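Marble counters, yes or no?

tarek_k
We're redoing the kitchen in May and my wife wants real marble. The guy at Thaler quoted us 1000 more than the quartz. Anybody living with the real stuff? We cook a lot, lots of lemon and tomato.

pumstead_ifor
Had it 4 years at our old place and I'd never do it again. Lemon juice left dull spots by the sink the first Sunday we moved in. Sealer does nothing for etching, it only helps with stains!!

doughgirl23
Gonna disagree with Ifor, I love mine. Yes it etches, you stop caring after a month or so, and rolling pastry on it is heaven.
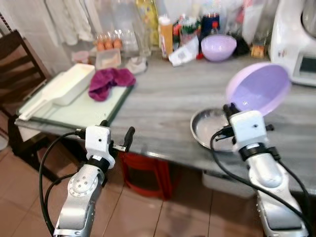

Color matters way more than people think, Tarek. White shows everything. I'd look for a gray marble pattern with white and darker streaks like the one under that steel plate and lavender bowl, busy enough that your eye skips right over a dull spot (and crumbs, lol). Plenty of quartz comes in that look too.

pumstead_ifor
You stop caring, I didn't. Get the quartz and spend the rest on a decent faucet.

tarek_k
Ok so that's one each, thanks guys. Asking Thaler for 3 samples, gonna leave lemon on all of them overnight.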